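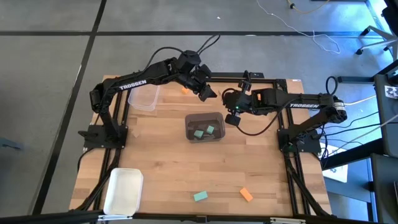

Is this kit worth it for a small shop, or is it one more thing that ends up in the closet? Kaufmann put that question to me on the last call, and I promised I'd answer it in this report, so I'll try.

Progress report, Brumik two-arm sorting kit, 5/31/21

We're past the setup stage and into plain old block sorting, and I'm happier than I was in December! Clido's manual still skips the arm mounting order (I wrote my own page for it, happy to send), but the arms run and the software hasn't crashed since the last update.
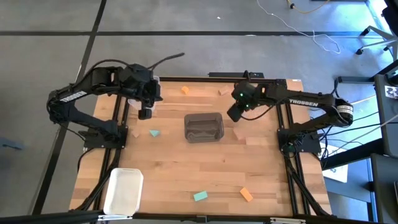
Both arms at the sorting table, bin in the middle.

You paid for 30 hours of bench time and I've used 17. Most of that went into teaching the grasps — slow going at first, then a lot quicker once I stopped changing the lesson settings every time I got annoyed.
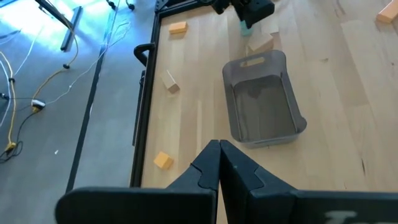
Clido's lesson pack is the part I'd tell people to buy. It starts with one shape and one arm, and you can swap in your own objects whenever you like. I like mixing the orange blocks with the pale ones, and leaving one tipped up on its edge makes a nice hard case for the later lessons.

Money next. The spare finger set and the extra year of support come to $2000, and I'd take the fingers now and hold off on the support
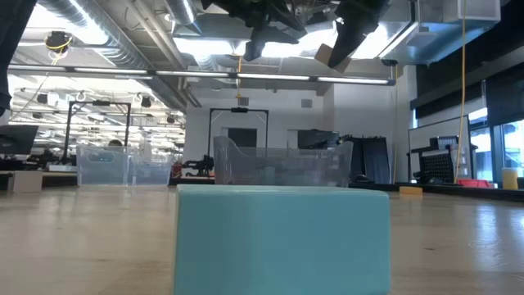
until we've seen how Pundcombe gets on with their kit. They're 3 lessons behind us and using the same version, so their notes should tell us plenty. Next up for me is the handover lesson, arm to arm.

Comments

Does the lesson pack work with just one arm?

Please send the mounting page, we're stuck on the same step.

We use cookies to remember your settings. Accept / Manage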